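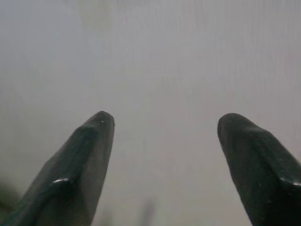

Plernine Key Panel, four holders, light gray
$79, screws and wall plugs in the box

I've been selling hooks and hangers at Dreson for 17 years, and the thing people ask me for most is still a decent place to put their keys. Not a bowl (I have a bowl, it's full of batteries and old receipts) but something on the wall by the door that doesn't shout at you when you walk in. The Plernine is the one I keep coming back to, and it's the one I'd hang in my own hallway if my husband would let go of his grandmother's brass rack!

It's a plain flat panel with a row of holders along the top, and the keys hang down in front of it, so they tap against the panel and leave your paint alone. Mirjam Brouwer drew it for Dijkstra, and she told me she started with the holders and only added the panel when she saw the scratches on her own wall.

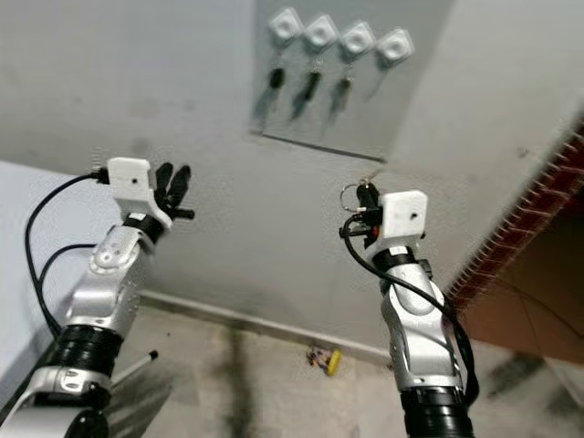
Color is what most of you write to me about, so let me try to help. The gray is a light one, and on a wall that's already pale gray it goes very quiet – a touch darker than the paint, and that's it. The holders are white and square with a round dip in the middle, so those are what you notice first. Car keys and anything with a black head look great against it, and with three sets up you've still got a holder left for the spare or the neighbor's key.

You can put any weight up to 70 grams on each holder. My own bunch is well over that, I'm afraid, and I had to take the shed and bike keys off it. Give yourself room underneath too: I'd leave 34 centimeters below the panel if you use long lanyards.

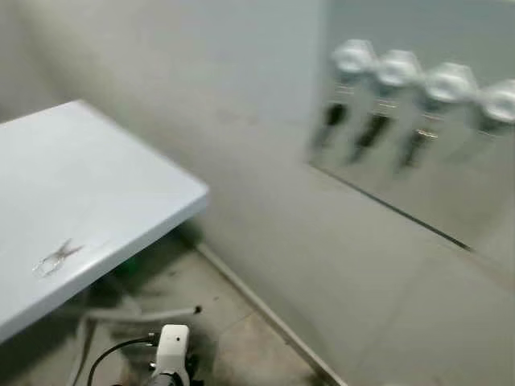

Putting it up

Two screws, and you'll want a level. Mark the holes with the panel held flat to the wall, drill, plugs in, screws in, then slide it down until it stops. On tile or old plaster, please ask me first and I'll tell you which plugs to buy.

Cleaning and spares

A damp cloth does it. Skip the scouring powder, it dulls the gray. Single holders come from Komau and I keep a few in the drawer, so write to me if you lose one in a move. The next delivery of full panels is due in March.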